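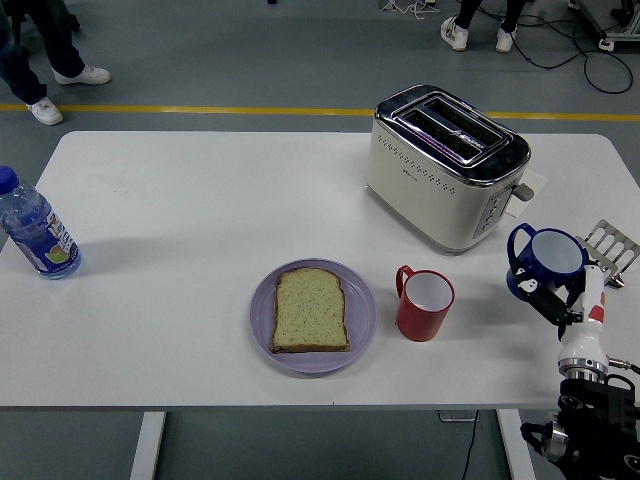 kurow_integration
Topic: Grasp planner returns stale collision geometry after attach
We are requesting comment on a planning fault that has persisted through two releases of our tabletop stack. The planner is Vultia, running with the Midham perception front end, and the arm carries a two-finger gripper. When an object is grasped, its mesh is supposed to leave the world model and join the gripper link in a single update. In our logs the two operations are applied separately, and any plan requested between them treats the object both as carried and as a fixed obstacle. The effect is most troublesome with mugs, where the clearances are small: with the blue enamel mug held in the gripper, the red cup stands on one side, the metal rack is close on the other, and the toaster is behind. Of 2574 plan requests in the May log, 327 were rejected for a start state in collision, and nearly all of those followed an attach event. We would be grateful to hear whether other sites have seen the same behavior.

Posted 9:10 a.m.

midham_maint
Thank you for the report. Please provide the following before we assign it:

Front end version and whether scene publishing is set to "continuous" or "on request"
The value of attach_settle_ms
Whether the rejected start states name the held object or a neighboring object as the contact

The third point matters most. If the contact pair is the gripper and the held object, the fault is in the allowed-contact table. If the pair is the held object and its own earlier copy, the world model has not been cleared.

kurow_integration
Scene publishing is continuous. attach_settle_ms is at the default of 5. The contact pair is the held object and a second object with the same class label and a new identifier. We had taken this to be the earlier copy, but the identifier is not the original one.

sakalauskas_lab
That last detail changes the diagnosis. A new identifier means the front end has detected the mug again, in the gripper, and has published it as a fresh obstacle. The world model was cleared correctly and then refilled. We encountered this on our own system and corrected it by masking the gripper region in the depth image for as long as an object is attached. We would recommend the same here and would leave the planner alone.

kurow_integration
We have reservations about the mask. Our head camera looks across the table toward the arm, and a mask large enough to cover a held mug also removes part of whatever stands behind it. The toaster is partly lost at several arm poses. A planner that does not know the position of the toaster is a larger concern to us than a rejected plan.

sakalauskas_lab
The mask should not remove known objects. It should only suppress new detections inside the region. An object already in the world model stays there until the front end has a clear view of the place where it stood. If your toaster disappears, then the persistence setting is off, and that is a separate configuration error.

planning_desk_2
I must disagree with the previous post in part. Persistence was enabled at our site for several months and it produced the opposite problem. A cup that had been moved by hand remained in the model at its old position, and the arm took long detours around empty space. Operators began to clear the scene manually before each run, which defeated the purpose of having a perception front end.

The more reliable method, in our experience, is to have the planner check each incoming detection against the attached object. If the class matches and the centers lie within a set distance, the detection is discarded. No mask is needed.

sakalauskas_lab
That method depends on the class label being stable while the object is tilted and partly covered by the fingers. Ours was not. A mug held by the side was labeled "bowl" often enough to matter.

planning_desk_2
Then the comparison may be made on volume overlap alone, with the label ignored. We use the attached mesh enlarged by 8 mm.

midham_maint
Both proposals have merit, and we would ask that they be kept apart in this thread. For the record, the behavior described by sakalauskas_lab is what the documentation intends, and the overlap check described by planning_desk_2 exists in the current development branch as a filter that is off by default. It is tracked as issue 2247. The filter runs before publishing, so the planner receives a clean scene and requires no change.

Two limits should be noted. The filter uses the mesh from the attach message. If the object slips in the fingers, the mesh and the true pose separate, and the detection will pass through again. It also does not apply to objects attached without a mesh.

kurow_integration
We have built the development branch and enabled the filter with an 8 mm margin. Persistence remains off. In the first session the second mug did not appear in the scene during transfers. It did appear once during a regrasp - the attach message had been sent before the fingers finished closing, and the stored pose was wrong by more than the margin.

We regard the regrasp case as our own error, and will move the attach message to follow the gripper's closed signal.

planning_desk_2
Please also confirm that your detach message is sent after the fingers open. We had the two reversed, and the filter went on hiding a cup that was already back on the table.

kurow_integration
Ours is sent before. We will correct it in the same change and post the new rejection count to issue 2247.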